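From: Beatrice Massawe
To: Alta Neighbors list
Date: 22 October 2023
Subject: Re: Tablecloths for the December supper

Rhys Cartwright wrote:
> Hi all, quick one. Are we renting linens again for the supper or
> does somebody have a stash? The rental place wants a deposit by
> the end of the month and I'd just as soon not pay it if we can
> scrape together enough cloth ourselves. Also, can someone tell me
> how you get candle wax out? I still have the two from last year
> in a bag in my garage. Sorry.
> Rhys

Hello Rhys, and hello everybody,

Please don't pay that deposit! I have been meaning to write about this for weeks and your message finally sat me down at the kitchen table to do it.

First the wax, and don't feel bad, those candles were my idea. Put the cloth in the freezer overnight, bag and all, and in the morning crack off as much as you can with the back of a butter knife. Then lay a brown paper bag over what's left and another one under it, and go over it with a warm iron, no steam, moving to a clean bit of paper as it soaks through. If there's still a colored ring (red candles are the worst for this) rub in a little dish soap and let it sit before you wash it. Don't put it in the dryer until the ring is gone. I learned that on my mother's good cloth and I can still hear her.

Now, the stash. Tatu has the white ones from her daughter's wedding and says we're welcome to them as long as they come back ironed. Subira has a bolt of plain cotton, 12 yards, that she bought for curtains and then went off, and she's happy to hem it if somebody will sit with her and pin. I can do that most evenings - I'd enjoy the company. 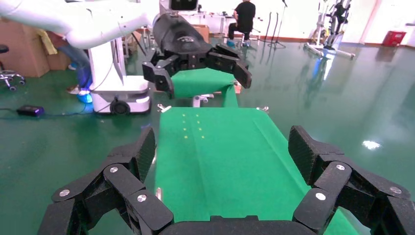 As for color, I know a few of you were hoping for all white, but I'd love for us to have some green in there. It's December, the hall is gray, and white shows every drop of gravy. A good bright green like this one looks cheerful even with nothing much on it, and it's long enough to hang down over the side of the table, which hides those awful metal legs at the hall. The fold lines do show, so whoever brings colored cloths, please roll them on a tube when you put them away, or plan on a few minutes with the iron first.

Mwangi, did you ever find the clips? We had a shoebox of them, and the table by the door always needs them when people come in and out.

Rhys, bring me the bag if the freezer is full. I'm home after two most days.

Love to all,
Beatrice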